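Rocha, a Thursday. Rain since five.

Bríd Daly missed the 6.38 because of the key. It was under the bread bin. It had been under the bread bin for nine years and this morning it was not, and then it was, she'd only looked on the wrong side.

So. Next bus at 8.06. Coat already damp.

She rang the ferry office at Eltska from the shelter. A man picked up, put the phone down on something hard, walked off. She could hear a radio. Somebody laughing. Then nothing, then the man again — yes, the boat was going, no, he couldn't hold a cabin, yes, he would write her name down. He wrote down Brid Daily. She heard him saying it as he wrote.

Eighty-five in the envelope. She counted it twice with her back to the road. Enough for the boat and a bed in Zakdale, if the bed was still what Iolanda said it was, and Iolanda hadn't been there since January.

The letter was in the other pocket. Room 406, it said. Come before the weekend, he's asking for you. No signature but she knew the hand, the way the g's fell over.

He's asking for you. Well. He'd had plenty of time to ask.

Bus came. Sat at the back, wet windows, a boy across the aisle eating crisps one at a time. Fields. The turn at the quarry. She hadn't been this way since the funeral and they'd put a roundabout in.

She got her phone out and rang before she could think better of it. Told it all badly, the key, the ferry, the letter, the bed.

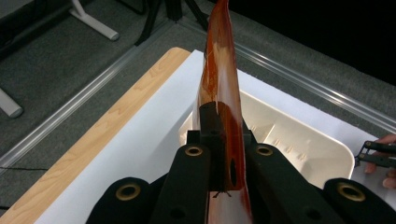
Iolanda Guerra said she was a fool to go and a worse one to go without eating. Said the bed was fine, ask for the top floor, don't let them give you the one over the kitchen. Then went quiet. Then said what will you say to him, Bríd, when you get there, have you even thought, and Bríd said the signal was going.

It wasn't going. Four bars.

She held the phone in her lap untill the screen went off.

What would she say. Hello Dad. You look well. He wouldn't look well. You look the same, then. I brought you nothing, there wasnt time, the key was under the bread bin.

The boy got off at the church. He'd left the crisp packet folded into a tiny triangle on the seat, tucked in at the corner, the way her father used to do them. She looked at it for three stops.

Then the harbour, grey, and the boat already in with its doors down — and a queue, and she was running.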